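FOR IMMEDIATE RELEASE

Drovlow Opens Its June Cloth Napkin Swap, Now With a Folding Table

DROVLOW, June. I started the Drovlow napkin swap with one drawer of mismatched cotton squares and a hunch that other people had a drawer just like it. They did! Last year 91 households took part, and between us we passed along 2,000 napkins, small towels and fabric squares. This June we're back, in the front room of the Wei Building, and I'm very happy to say we've got more space, longer tables and a whole corner for folding.

The swap works the way it always has. Bring clean cloths, take home the same number, and stay for coffee if you like. The doors open at 10 a.m. and we wrap up at 3 p.m. It's free, and you don't need to sign up (though a note helps us plan the tables).

The folding corner is the part I'm most excited about. We'll be showing 14 folds, starting with the plain pocket that holds a fork and knife and working up to a fan that took me most of a winter to get right. Every fold starts the same way, with a square laid out flat and smoothed from the middle toward the edges. I like a busy print for practice, something with wavy red and white stripes, because you can see right away when a fold has gone crooked. Solid colors hide a lot, and then you wonder why the last tuck won't sit straight.

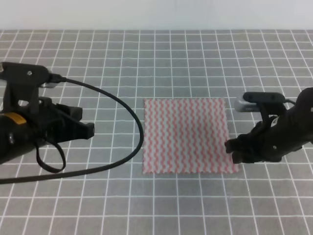

What to Bring

Cotton and linen are the favorites, but any square cloth with some life left in it is welcome. Pinked edges are fine, hemmed edges are fine, and so are small stains if you tell us about them (we have a bin for cleaning cloths, and it empties fast). Please wash everything first and skip the scented dryer sheets. A few of our regulars sneeze.

If you have a set you'd like to keep together, tie it with a bit of ribbon or string and we'll swap it as a set. Last year somebody brought 20 matching dinner napkins and they were gone before I'd finished my first cup.

Our Partners

Valtex, the fabric shop on the square, is giving us a box of remnants cut into squares, so you can practice even if you come empty-handed. Vonon is lending the irons and boards. Thank you both!

Questions, offers of cake and notes about large sets can be left at the Valtex counter during shop hours. Parking is behind the Wei Building, and the side door has the ramp.

###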